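Handout 3 – Caring for Everyday Materials

Welcome back, and thank you for sticking with me through the chemistry last time! I promised that this handout would be more down to earth, and I think it is. We are going to talk about cleaning cloths, water, and surfaces, and why some of the habits most of us grew up with do more harm than the dirt ever would. Please read it through before class if you can, and bring something from home that has gone dull or sticky or cloudy. It doesn't matter what. Last January we had a cutting board, a very sad umbrella stand, and a lampshade, and we learned something from each of them.

## What we mean by "dirt"

I use the word loosely in class, and I'd like to be a bit more careful on paper. Most of what lands on household surfaces falls into one of two groups. There is dry soil, meaning dust, grit, lint, pollen, and crumbs, which sits on top and is held there weakly. Then there is bound soil, the greasy or sugary or soapy kind, which has made itself a film and is holding on to the surface (and usually holding on to a good deal of the dry soil too).

You treat them differently, and the order matters a great deal. Dry soil comes off first, always, and it comes off dry. Once you add water to dust you have a thin mud, and if there's any grit in that mud you are about to push it back and forth across something you like. I'd say most of the fine scratches people show me come from wiping a dusty surface with a wet cloth in a hurry.

## Water and what goes in it

Plain warm water does more than people give it credit for. Try it first. If it leaves a film behind, add a drop or so of mild dish soap to a bowl of water and try again. A drop really is enough. Soap that isn't rinsed away dries into a tacky layer, the tacky layer collects dust, and then the surface looks dirty again by the end of the week, so the natural thing to do is use more soap. I did this to my own kitchen cabinets for years.

Some notes on things students ask about every term:

- **Vinegar.** Useful on mineral deposits, such as the white crust on a faucet. Keep it away from marble, limestone, and other stones that react with acid. Never mix it with bleach.
- **Baking soda.** A gentle abrasive, but still an abrasive. Fine inside a stained mug, not so fine on anything glossy.
- **Rubbing alcohol.** Good on ink and sticker residue. It can cloud some clear plastics and soften some finishes, so test it somewhere hidden.
- **"Magic" sponges.** These are very fine abrasives too. They take off a scuff by taking off a little of what's under the scuff.

## Cloths

We'll spend the longest on this in class, so I'll only give you the outline and you can fill in the margins.

A cloth does three jobs: it picks up, it holds, and it carries liquid. Woven cotton carries liquid beautifully and is middling at holding dust. Microfiber picks up and holds very well, because the fibers are split and have a lot of edge to them, but it holds grit just as well as it holds dust, and a gritty microfiber cloth is no friend to a shiny table. Paper towels are handy for grease and I wouldn't use them on much else.

Fold your cloth. I know I go on about this – my family can recite it – but a folded cloth gives you several clean faces to work with, and a balled-up one gives you a single lumpy one that you can't keep track of. Wipe, look, turn to a clean face, wipe again. When you run out of clean faces, the cloth goes in the wash and you get another.

Washing them: warm water, a little detergent, no fabric softener. Softener coats the fibers and the cloth starts to smear. Wash microfiber separately from cotton towels or it will come out wearing their lint.

## Plastics, with a word about furniture

Plastic has a reputation for being indestructible, and it's one of the easiest materials in the house to spoil. It's softer than glass or glazed tile, it scratches readily, and some kinds react badly to solvents. It also ages. Sunlight makes many plastics chalky on the surface, and when you rub your hand over an old garden table and it comes away pale, that powder is the plastic itself.

White plastic shows all of this sooner than other colors do. For ordinary grime, go over it with a dry cloth, then with a soft one dampened in soapy water, then with plain water, and then dry it. Do the seat and the back of a chair as separate jobs, and don't forget the underside of the seat edge, where fingers go every time someone pulls it in to the table.

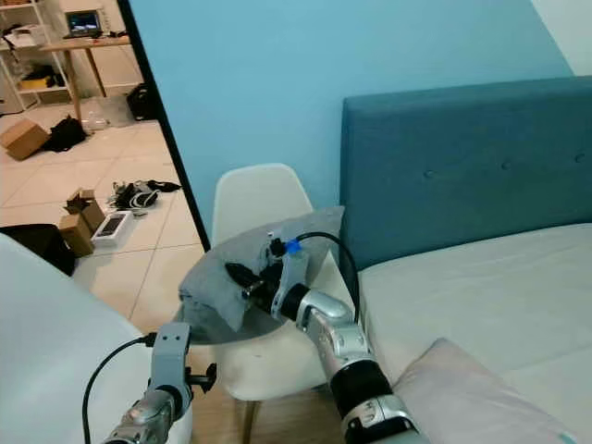

*Fig. 1. A gray cloth and a white plastic chair.*

Yellowing is a separate matter and I'd rather be frank with you about it. If the color change is on the surface, from smoke or cooking or old polish, careful washing will improve it. If the change is in the plastic, washing won't touch it, and scrubbing will leave you with a yellow chair that is also scratched. Knowing when to stop is a large part of this course!

## Drying

People skip this step. Please don't. Water left to dry by itself leaves its minerals behind, and those are the spots you see on a dark surface under a lamp. Dry with a clean cloth, in straight passes, and get into the joints and around any screws, where trapped water can start rust or lift a finish.

## To do before next class

1. Choose 2 surfaces at home that are made of different materials. Write down what each one is, as best you can tell.
2. Dust both of them dry. Then wipe a small patch of each with plain water only, dry it, and look at it in daylight.
3. Write a few lines on what changed and what didn't. If nothing changed, write that down too, it's just as useful to us.
4. Go through your cloths. Put aside any that feel stiff or waxy and bring one along, and we'll wash it together and see how it does.

Next time we start on wood finishes, so if you have a small wooden item with a water ring on it, hold off on fixing it and bring it in as it is.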